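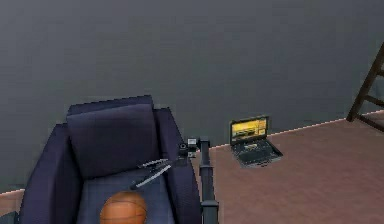

# "First we teach it to go to the right chair"

The robotics club of the Stoten school meets in a room on the second floor, next to the music room, so during our conversation there was always somebody practicing the trumpet. I spoke with the student who leads the simulation team this year. She is in her last year of school and she asked me not to print her name, "because then the others will want theirs also, and we are too many."

The club takes part in the Diltstead Cup, a competition for school teams in which a robot with one arm must find household objects in a furnished room and report where they are, or pick them up. The first rounds are played only in simulation. The real robot comes later, in the final, and only for the teams that pass.

"Many parents think we build the robot with screws," she told me. "I say to them, the robot is already built by somebody else. We build what it decides. For most of the year our robot lives in the computer, and for me this is okay. My brother thinks it is a video game. It is a very slow video game."

I asked her to explain one task from the beginning. She chose the one with the ball, where the robot has to go to a basketball lying on an armchair.

"The robot receives a sentence, for example 'find the basketball,' and it starts in a place which it doesn't know. It can turn, go forward, and move the arm. There are the normal things of a house, and also things you don't expect, like a ladder. It has to look, and remember where it looked already. In our first version it didn't remember. It went to the same corner again and again, like a person who searches for keys."

The team has a limit of 400 steps for each attempt. If the robot doesn't reach the object before this, the attempt is counted as failed, also when it stands very near. She considers this rule hard but fair. In December their program still failed most of the attempts with soft furniture, and for a long time they searched for the mistake in the wrong part.

"We believed the camera part was bad, that it didn't recognize the ball on a dark seat. So two of us spent weeks on colors. Then one of the younger students asked why the arm always comes from the side. We looked, and she was right. The robot stopped beside the armrest and tried to reach over it, and our calculation of the distance was measured to the front of the chair. The ball was recognized all the time! It was our geometry."

She said this with a laugh, but I had the impression that at the moment it was less funny.

How do they test, I wanted to know, if each attempt takes long? The answer is that they let the computers work at night. The club has a shared account with Cavuvton, a small company in the region which lends computing time to schools, and from there they can start 1000 attempts and read the results in the morning before the first lesson.

"The best result until now is 496 successful from 1000. It sounds like half, and it is a little less than half. Our teacher wrote it on the whiteboard and put a frame around it - and since then nobody is allowed to clean this corner. To go through to the final we think we need 70 percent. The organizers don't say the number before, so this is only what we hear from older teams."

I asked if the students are not disappointed to see the robot only on a screen. She thought about it for some time.

"In the beginning, yes. Some left after a month, and I understand it. But I like that I can stop everything and look from a different side. If the arm is above the seat and doesn't go down, I can stop it there and ask, what does it know now? With a real robot you must be quick with the red button, and then you start from zero."

There is also the question of languages. The code is written in English, the club speaks three languages among themselves, and the comments in the programs are, as she said, "a salad." Last spring they agreed to write all the comments in English. Not everyone follows it, and she admitted that she is one of the guilty.

The team calls its program Engebretsen, after the name on an old mailbox which has hung in the club room longer than any of the students remember. The letters in it are notes about errors. Who finds an error and has no time to repair it writes it on paper and puts it in. They open the mailbox at the end of each meeting and divide the notes.

"There was one which said only 'the left,'" she said. "We never found out what it was."

Next they will work on the last part of the movement, when the fingers must come down to the object without pushing it away. A ball is difficult for this, she explained, and she would prefer a book or a cup. But the list of objects comes from the organizers.

At four-thirty she had to go back inside, where two of her teammates were arguing over a plus or minus sign. New students can join the club until the end of the month, and they don't need to know programming before.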